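Norkix soft finger pads, set of 2

Fitting and care notes from our own cell at Wolalia
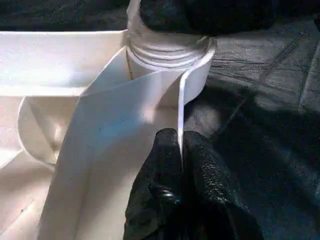

Felicja Krawczyk reckons you should swap both pads together, even if just one looks tired, and after a season of thin sheet work I'm with her! A fresh pad against a worn one pinches off-centre and the edge creeps.

Fitting is easy. Park the arm, cut the air, peel off the old sleeve and roll the new one on from the tip – no glue, please. Then I close the fingers slowly on a scrap of film and tug. If it slides, I nudge the grip force up (ours sits at 43, and I wouldn't go past 70).

Wipe with a damp cloth, no solvents. Ours have lasted almost 4 months so far.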